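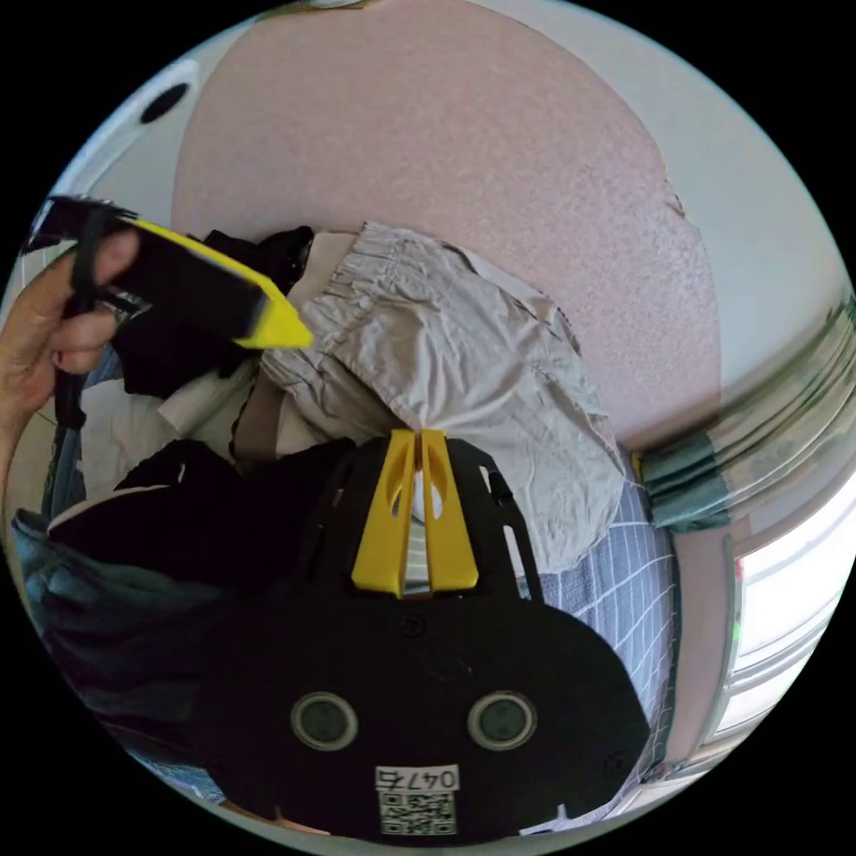
Chapter 5
The Bed as a Work Surface

Every household owns a large, flat, padded table and insists on using it only for sleep. Textbooks on home management have mostly gone along with this. They assume a laundry room with a counter, or at least a kitchen table with nothing on it, and they draw their diagrams to match. In the apartments surveyed for the Erklow housing study, the laundry was folded on the bed, and the kitchen table was covered with mail.

We will take the bed seriously in this chapter. It has real strengths. It sits at a height most adults can reach without much bending, it can be approached from more than one side if the furniture allows, and it is wide enough to hold a week of clothes. It also has faults. The surface gives, so a neat stack leans. It has no edge to speak of, so a pant leg slides off and takes the rest of the garment with it. And it has a closing time. At some point in the evening somebody wants to lie down, and whatever has not been folded goes onto a chair, where it may live until December.

5.1 Piles and zones

A pile is a decision that has been put off. That is no insult to piles. Sorting works by putting decisions off in the right order: first by kind, later by owner, last by where the thing is going to be stored. Trouble starts when the piles have no borders. Jeans spread out under their own weight, dark shirts get mixed with dark underwear, and the one light item in the black heap stays hidden until the heap is put away with it still inside.

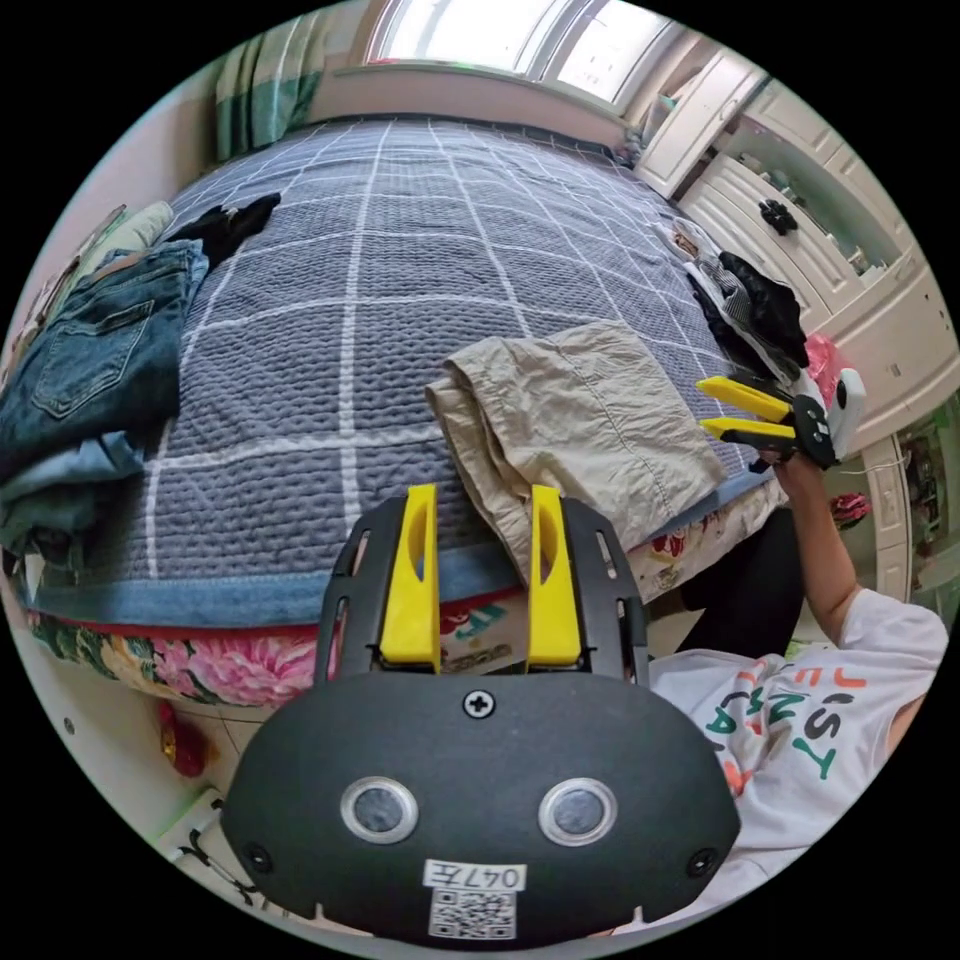 The usual remedy is to give each kind of clothing its own part of the bed and to leave a clear strip along the near side for folding. We call this strip the working edge. Beginners tend to dump the basket right on top of it and then fold at arm's length over the mess, a habit that Osaze Ogundipe, in his lecture notes for the Vasura evening course, calls "ironing across a river." His students were timed on a mixed load of 35 items. Those who kept the working edge clear finished 2 minutes sooner, and complained more about having to set it up.

Pants deserve a word of their own. Folded pants look finished long before they are. Line up the legs, smooth the seat, fold once at the knee, then fold again so that the waistband ends up on the outside where a hand can find it. Elastic waists will not lie flat and should not be argued with. Tuck the gathered part in and move on.

5.2 The cover

Students are often surprised to find bedding in a chapter on folding. The cover matters for two reasons. A quilted or textured one grips cloth better than a smooth one, so stacks wander less. And a cover with a grid gives you straight lines for free, which can be used to square up a hem or to mark off the zones described above. The Gridier method (see Chapter 7) leans heavily on this, and its followers can be tiresome about plaid.

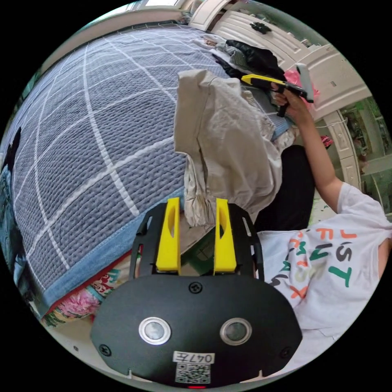
Figure 5.1. A bedspread with wide white grid lines and a lighter blue border.

Pull the cover straight before any clothes go down. A border that hangs level along the side is a good enough check. Spend 20 seconds on this and no more - the bed is going to be unmade in a few hours anyway, and the pillows are no concern of ours until Chapter 6.

Terms to know: working edge, zone, holding pile, closing time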